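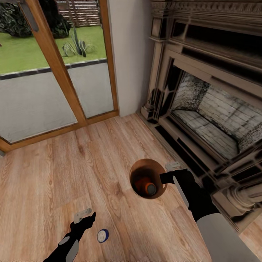
Hi all, quick update on Melteo for October.

The big news is that the new way of mixing practice scenes seems to work! As you'll remember from the last report, we used to train the two-arm policy in one simulated room at a time and then move on to the next. Now we shuffle rooms, floors and lighting on every single run (the fireplace room, with its glass door and shiny floorboards, is one of the hard ones, and I'm fonder of it than I should be). The task hasn't changed: put the small items in the round container, bottle first.

With the old training the arms finished the task in 61 percent of simulated runs. With shuffling we're at 84, on rooms the policy never trained in. I reran the whole thing with 2 different random seeds before I let myself get excited, and both came out close.

What's still bugging me is flat stuff. Anything low and round on the floor, like the blue and white piece in the fireplace room, gets nudged away when the fingers come in too steep, and success on those is stuck at almost 70. I want to try a shallower approach angle next, plus a bit more noise in the floor friction.

Spending is on track, apart from the extra compute hours at Bistgate, which I'd like to move over from the travel line if that's OK with you. The Kinsella baseline is still running and I'll send those numbers separately.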